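About Marti

Marti is a small school for people who would like to sing in a choir and have been told, usually at the age of nine and usually by somebody holding a recorder, that they should just move their lips. We teach adults. We have been doing it in Vornton for long enough that several of our first students now complain about the new ones.

How it started

Catríona Hanrahan had sung alto in other people's choirs for most of her life when she put a card up in the window of the dry cleaner's. It said "Singing for people who can't," and gave a phone number with two digits swapped. A man who repaired boilers took the calls for a week, very politely, and passed them along. He was in the first class. He is a bass, as it happens, and a good one, though he still comes in early on the Morneo.

The Morneo, for those who haven't had it inflicted on them, is our warm-up. It is a made-up word on five descending notes. Catríona wanted something with no meaning, so that people would stop acting the words and listen to the vowels. Former students report humming it in parking lots. We are sorry about that.

What we teach

Beginners meet in the evening at 7 and stay until the tea runs out. The first term covers breathing, matching a pitch, holding a pitch while the person next to you holds a different one, and how to stand still for the length of a verse. This last item takes longer than you would think. Reading music comes in the second term, by which time people have mostly stopped being afraid of it and started being annoyed by it, and we find annoyance easier to work with.

We don't audition. We did try it once, at the suggestion of a consultant, and 38 people out of 40 apologized before they had sung a note. The other two were tenors.
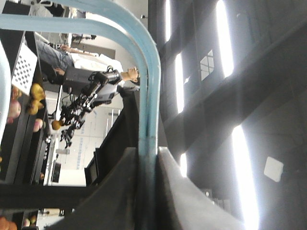 After the second term you can join the Hundosa, our performing choir, or stay in the beginner class for as many terms as you like. Some people have turned the beginner class into a way of life and we have no plans to disturb them. The Hundosa sings two concerts a year, one in October and one in spring, plus the occasional wedding if the couple has been warned about our repertoire. We are strong on sea songs, rounds and anything in a minor key. We do one piece in Latin. We have been doing it for years and it is coming along.

What it costs

Less than the gym, and you will go more often. Fees are set by the term and you can pay in pieces. If money is tight, say so to whoever is at the front desk and it will be dealt with in under a minute, without a form. Sheet music is lent out and belongs to us. Our library stands at roughly 2,000 copies, a good number of which are currently in glove compartments and piano benches across the county. If one of them is in yours, we would be glad to have it back. Pencil marks are fine. Whoever wrote "NO" in pen over the whole alto line of the spring program should know that Catríona agrees with you but had to buy another copy.

Who teaches here

Catríona takes the beginners and conducts the Hundosa. She will tell you she has mellowed. The section leaders are all former students, which means they remember exactly how it felt to be lost on page 2 and will find your place for you with a finger and no comment. Our pianist prefers to be left off the website and has been.

Things people ask

Can I come if I'm tone deaf? Probably, yes. Very few people are, and most who say so are out of practice or were seated next to someone loud.

Do I have to sing alone? Only if everyone else stops, and we try to arrange things so they don't.

Can I bring a friend? Please do, but expect to be put in different sections. You'll thank us around the second chorus.

Is there parking? There is a lot behind the building and a disagreement about who may use it. Park on the street.

Coming to try it

Your first class is free. You don't need to book or prepare a song, and you won't be asked what kind of voice you have. Wear shoes you can stand in, bring a pencil, and come in by the side door, as the front one sticks. If you can hear the Morneo from the stairs, you're late, but go on up anyway. There is usually a spare chair in the basses.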